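Project report — Sorting and storing small containers in the shared workshop
Group 4, Fledley site. Ingrid Okafor, Thomas Caputo, Jucélia Guerra
Supervisor: Gaetano Cirillo
Handed in April 26, 2025

1. What we wanted to find out

The workshop has bottles everywhere. Shelves, window sill, under the sink. Our question was simple: does one open metal bin on the bench work better for empties than the old cardboard boxes? Boxes go soft when something leaks. Also they get thrown out by mistake, which happened in September and we lost a whole set of labelled bottles.

2. Materials

One metal bin, rectangular, sloping walls, already old when we got it from the Wilgate store room. Cardboard boxes for comparison, same floor area more or less. 24 empty containers, mixed plastic bottles and tubs. Kitchen scales, tape, marker pen. Water with food colouring for the leak test, 10 ml each time.

3. Method

Each of us put the containers into the bin and then into the box, timed with a phone. 15 goes each per person. Then we picked out one named container as fast as possible. Leak test done last — coloured water poured in the bottom, left for 200 seconds, wiped with one paper towel. Thomas did the wiping every time so it was the same hand.

4. Results

Putting things in: hardly any difference. The bin was a bit slower for Ingrid, who is the shortest and had to reach over the wall.

Taking things out: bin better. Things lying on their side are easy to spot against plain grey metal, expecially anything red or blue. The floor is scuffed and cloudy but that didn't matter for finding stuff. 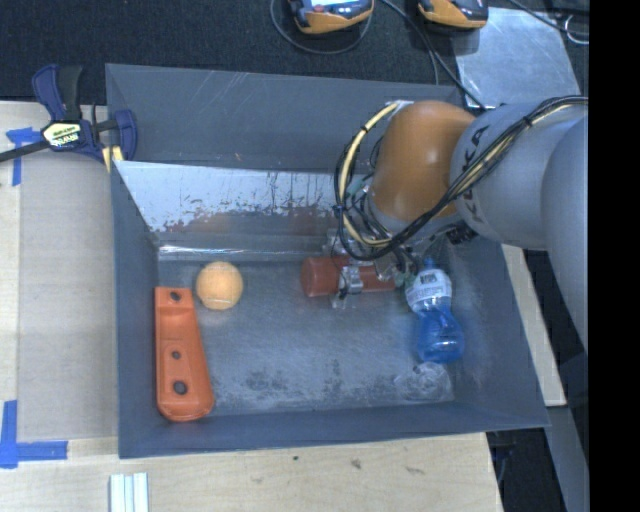
Does it matter which way round a bottle is stored?
For empties it makes very little difference, but anything with liquid left in it should stand upright with the cap on.

Leak test: the bin wiped clean in one go nearly every time. The cardboard stayed stained and the bottom started to bend after the third pour. We stopped the cardboard test there.

5. Problems

Noise. Hard tubs dropped in the bin are loud and the group next door complained. Round bottles roll, so the one you want moves when you touch its neighbour. We tried a tea towel on the bottom, quieter but it soaked up the coloured water and had to be washed. Not in the results table.

Timings for Jucélia's first go are missing, phone battery. Should of written them down on paper.

6. What we would change

A rubber mat instead of the towel. Evaristo Marchetti in the store says there is an offcut we can have. Lower bench or a lower wall at the front. And a seperate rack for anything not empty.

Table of timings is in the appendix, last page.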